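Robots on the Sorting Line: An Interview With Paweena Srithong

Published 2021-10-07

When Virari announced that it would bring robot arms into its returns and sorting department, the first questions from employees were about jobs. The second set, according to operations manager Paweena Srithong, concerned the height of the tables.

"People wanted to know where they would stand," she said. "They had worked at the same benches for years, and those benches were going to be moved. It was a fair thing to ask, and we did not have a good answer in the first week."

Virari handles returned goods for toy and housewares sellers. Items arrive mixed together in cartons and must be separated, checked and placed in trays before they go back to stock or on to repair. The department employs 70 people. Until last year, all of the sorting was done by hand.

Ms. Srithong joined the company as a sorter and later supervised the evening shift. She was asked to lead the introduction of the new stations because she knew the work and the people who did it. The equipment was installed by Polishchuk, an engineering contractor, and the company's tray tracking software, Murkon, was changed so that it could record work done by a person and work done by a machine in the same way.

The tasks selected for automation were narrow. The arms pick up small, light items from a tabletop and place them in a tray. Soft goods, boxed sets and anything that appears damaged remain with the sorting staff.

"We were careful with the word 'replace,' and the employees noticed that we were careful," Ms. Srithong said. "One of them told me it made her more nervous. After that I tried to say exactly which tasks would move and which would stay, and I put it in writing."

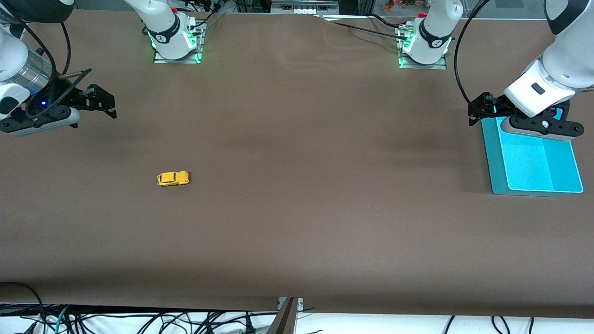
No permanent positions have been cut in the department, she said, although two that became vacant were left unfilled. She declined to predict whether that would remain the case. "I can speak for this budget year. I do not think it would be right to promise more than I can see."

The larger change has been in what the working day consists of. Each employee assigned to a robot station now spends part of the shift preparing items, clearing faults and correcting placements. Staff were given two days of classroom instruction and then worked beside a technician until both agreed that the employee was ready. Some reached that point quickly. Others asked for more time and received it.

"The hardest part to teach was when to stop the machine," she said. "A good sorter wants to keep things moving. If an arm hesitates, the natural reaction is to reach in and help. We had to train people out of a habit that we had praised them for."

The company keeps a log of every stop. It held 1481 entries at the end of the last review period, most of them brief. Ms. Srithong reads a portion of the log each week with the shift leads. Small toys with rounded shapes appear in it often, she said, as do items that arrive lying on their side. Employees may add comments in their own words, and several of those comments have led to changes, among them a different tray position and a brighter light over the intake bench.

Opinion among the staff is divided. Employees with wrist and shoulder complaints have generally welcomed the stations. Others miss the conversation that came with working across a shared bench. The new layout places people farther apart, and the arms require more attention than visitors tend to expect.

"I hear that one most," Ms. Srithong said. "They say the day is easier on the hands and longer in the head. We now rotate people off the stations at the midpoint of the shift. I would have done that from the beginning if I had asked the right people."

Pay was another point of discussion. Station work was at first paid at the ordinary sorting rate. After the employees' representatives objected that it called for additional training, the company introduced a supplement for those who complete the course. Ms. Srithong said the objection was justified and that the matter should have been settled before installation.

Zukora, a sister company that runs a similar warehouse, will begin its own installation later in October. Its supervisors have visited Virari to observe the stations and to speak with employees, without managers present at the second of those meetings. Ms. Srithong made that arrangement herself.

"They came back with a list of things I had not heard before," she said. "Some of it was about me. I have kept the list, and we are working through it with the shift leads."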